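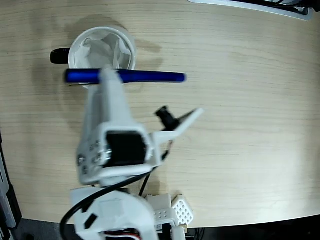
Section 3. Setting up the marker cup

By now you've cleared the table and wiped it down (Section 2, and if you skipped it, go back, I'll wait). Now we get to my favorite part of the whole Pendow desk kit, the marker cup. I know, it's a paper cup. I've tried the fancy organizers with the little drawers and I keep going back to paper, and I've been through almost 400 of them in the years I've been running the drawing table at Ivley.

What you need

Paper cups, plain white if you can get them
Facial tissue, one sheet per cup
Markers, blue and black to start
A scrap of paper for testing
A pencil

The kit comes with a sleeve of cups, but any hot-drink size will do. If you're buying your own, stay away from the tall skinny kind. They go over the second somebody reaches across the table.

Setting up the cup

1. Take one cup off the stack and run your thumb around the rim. If it's dented, push it back into shape or grab another one.

2. Crumple a tissue. Don't fold it! A folded tissue lies flat on the bottom and does nothing for you. You want creases and air in there, so squash it lightly in your fist and let it spring back a little.

3. Drop the tissue in so it fills the opening. It should sit up near the rim and stay put when you tip the cup sideways.

4. Stand the cup toward the back of the table, a hand's width from the edge. If you're left-handed, try it on the left first and see how you like it.

5. Lay your markers down on the table next to the cup. Flat, not standing up in it. I'll get to why in the notes.

6. Check every cap. Push until you feel the click, then give it a small tug.

Note: The tissue is for dabbing. When a tip gets too juicy, or picks up black from a line you drew earlier, you touch it to the tissue once or twice and carry on. I used to keep a rag in my lap for this and every pair of pants I owned had blue knees.

Note: I store markers lying down so the ink stays even from one end to the other. Kobe Michiels, who wrote the first version of this guide, stood his tip-down in a mug and swore by it. We never settled it. If yours are single-ended and getting tired, his way is worth a try overnight.

Caution: Keep drinks off this table. A paper cup with a tissue in it looks an awful lot like a paper cup with coffee in it when you're concentrating, and I have had a mouthful of tissue. Write INK on the side in pencil if you share the table with anyone.

Testing the markers

7. Uncap the blue and draw a line the length of your scrap paper, slow and steady. It should stay solid all the way. If it skips, cap it, leave it lying flat for an hour and try again.

8. Dab the tip on the tissue, cap it, and put it back where it was.

9. Do the same with the black. Test the black last, every time, or you'll carry it into the lighter color.

10. Toss any marker that still skips after three tries. I know it hurts. A half-dead marker will find its way back into your hand at the worst moment, usually in the middle of a big flat area you can't patch.

Looking after the wood

A light wooden tabletop is lovely to work on and it shows everything. Most water-based marker comes off bare or lightly sealed wood if you catch it right away with a damp cloth, wiping along the grain. Wipe across it and you push the color down into the lines, and then it's sandpaper time (ask me about the corner of my old Jansen table).

Caution: Permanent markers are another story. Put a sheet of scrap under your page before you uncap one, and go past the edges of your drawing by a good inch.

Changing the tissue

Swap it when you can't find a clean spot to dab on. For me that's once a week in a normal stretch and every day in November, when everybody is making cards. Pull the old one out by a dry corner and drop it straight in the trash. The cup can stay until the rim goes soft.

Refills for the cups and markers are under Rarkard in the parts list at the back, item 217. Tissues aren't on the list, so just use whatever's in the house, but skip the kind with lotion in it. It leaves a film on the tip and the next line comes out streaky.

Next up is Section 4, paper trays.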